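Musaro Community Center to Reopen Tea Room in October

The Musaro Community Center will reopen its ground-floor tea room in October, following the replacement of its furniture and the addition of new mugs and tableware, the center announced.

The tea room, which closed in the spring for repairs to its floor and plumbing, will again serve residents of the Dosten district each afternoon from 2 p.m. The center expects to seat up to 104 visitors a day, compared with 100 before the closure.
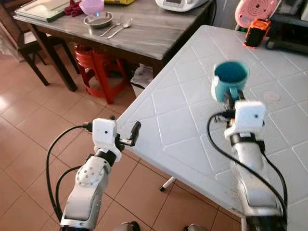 Under the new arrangement, mugs will be kept at the tea room and washed on site. Disposable cups will no longer be provided. The center has acquired 200 mugs for the purpose through a grant from the Bălan Fund, which also covered the cost of bowls, forks and spoons for light meals.

"Residents asked for a place where they could sit down with a proper cup of tea, and the new arrangements respond to that request," said Aurel Lungu, director of the center. "We are grateful to the fund and to everyone who was patient during the repairs."

Tea will be offered free of charge during the first month. Groups wishing to reserve tables may do so at the front desk or through the center's Nukley Street office. Requests for evening use will be considered separately, and a schedule of fees will be posted at the entrance before the reopening.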